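About us

Category: Our workshop
Posted in March by Kirsty Mackay
2 min read

Skostden sets up and looks after robot handling cells for firms that pack small goods. We work from a single floor in a building put up in 1950 as a bus garage. There are 6 of us on the technical side, and most jobs are shared between two people from start to finish.

The machine we spend most time on is our own. We call it Lunar. It is the cell where we try out grippers, camera brackets and cable runs before we fit anything at a customer's site. Abelardo Montecinos built the first version and still does the wiring. Zoila Cabrera looks after the grippers and keeps the service log, which has just passed 200 entries.
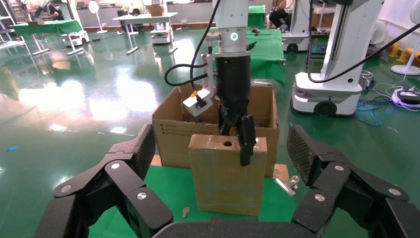
Box handling on the green bench. The gripper is holding the small box, with the camera module on its bracket to the left.

A check on Lunar takes 90 minutes when all goes well. We start with the gripper fingers, looking for play and for any difference in how far each one travels. Next comes the camera bracket. If it has been knocked, even slightly, the arm will reach for a box in the wrong place, so we test the angle against a printed card and tighten the screws again. Cables come last. They need enough slack for the wrist to turn fully - too much and they catch on box flaps.

Aldana Ibarra runs the box trials afterwards. She uses ordinary cardboard boxes and keeps them in service until they are well worn, as customers do.

Repairs for customers follow the same order. Durán, a tea packer, was our first contract, and we still service both of its cells. We keep spare fingers and brackets on the shelf for every cell we have fitted.

Macarena Ulloa takes bookings for visits and repairs. The workshop is open on Saturday mornings for people who want to bring in a part - please ring first.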